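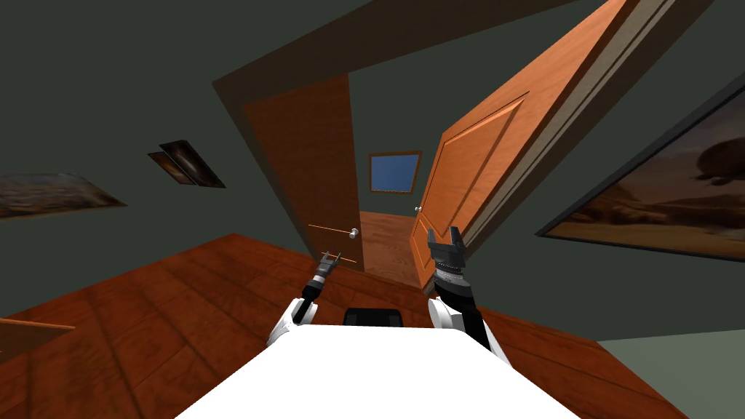 Doors that stick in summer and rattle in December

10 May 2022

I have now been through a full year of measurements on the two upstairs doors in the Fulwood house, so I can write up what I did to them. The short version is that I planed too early the first time and spent the winter with a gap I could post a letter through.

Both doors are solid softwood, four-panel, painted on the faces and bare along the top and bottom edges. Bare edges are very common. The person hanging a door trims it to fit, checks the swing, and goes home; the top edge is above eye level and the bottom edge can't be reached without taking the door off again. End grain takes up moisture far faster than the faces do, and on a panelled door the ends of the stiles are exactly where the end grain is.

Timber moves very little along its length. It moves across its width, and on a framed door most of the width that matters is in the stiles, as the panels are supposed to float in their grooves. Mine don't float, having been glued in with several generations of gloss. The smaller door is 700 mm wide and behaves more like a single board than the textbook says it should.

I kept a Jandach hygrometer on the landing and wrote down the reading whenever I measured the gaps. I measured with feeler gauges at three heights on the latch side, door closed, always after it had been left shut overnight. A door left open in a warm room and then closed gives you a different answer. The overnight rule took me a month to work out and I threw away the readings from before it.

The latch-side gap on the 700 mm door changed by 2 mm between the dampest week and the driest. The other door moved less. It is on the north side and I expected the reverse. 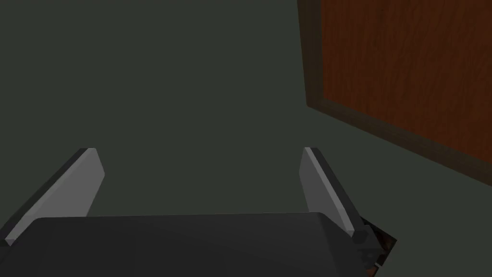

Dark grey-green and a wooden panel, in poor light.

Before planing anything, check the hinges. A door that binds at the top of the latch side and shows a wide gap at the top of the hinge side has dropped, and removing timber from it is a mistake. Open it halfway, lift the handle side, and watch the top hinge. Any movement between the leaf and the frame means the screws have lost their grip. I drilled mine out, glued in hardwood dowel, let it set, and put longer screws in fresh pilot holes. One door stopped sticking at that point and has had nothing else done to it except paint.

The other had a worn top hinge. I replaced the pair with Skellska butts, which are a fraction thicker in the leaf than the originals, so the recesses had to be deepened. Do this with a sharp chisel and stop often. If the recess goes too deep, pack it with card. If it isn't deep enough the door becomes hinge-bound, and springs back when you push it shut. People tend to blame the latch for that.

Planing comes last. Primo Villa, who hung the back door for us, told me to take the timber off the hinge side if there was a lot to remove, because the latch then stays where it is and the recesses can simply be recut. For a small amount the latch side is less work. I was removing very little and used the latch side, with a slight bevel so that the edge meeting the stop first is the narrower one.
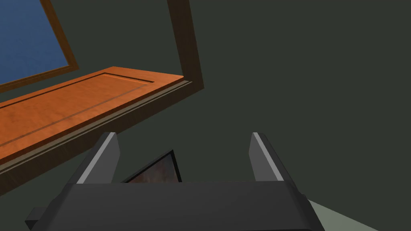
On timing, I would wait for a damp spell that has lasted a fortnight or so, and plane to a gap slightly tighter than looks right. Planing in dry weather guarantees that you will be doing it again. Planing in the very worst week, as I did, gives the December rattle, which I cured with a strip of thin felt on the stop and a small adjustment to the keep.

Sealing took longer than everything else. With the door off and laid across trestles, I gave the top and bottom edges a coat of shellac-based primer, then a second coat on the end grain only, then two coats of the same eggshell as the faces. The planed edge had the same treatment. Leave the door off until the paint is hard, even if that means a room without a door for a few days. Paint that is merely dry will stick to the stop and pull away in flakes.

I haven't had a full year since the edges were sealed, so I can't give a proper comparison. So far the readings are closer together than they were over the same months last time, though the landing has also been drier. Noemi Benedetti asked in the comments on the skirting post whether wax on the edges would do instead. It will reduce the friction. I wouldn't use it as a seal, and it makes the edge very difficult to paint later.

The bathroom door is next. It has been cut down at the bottom at some point and the tenon is showing, so I will need to decide whether to lip it or replace the rail.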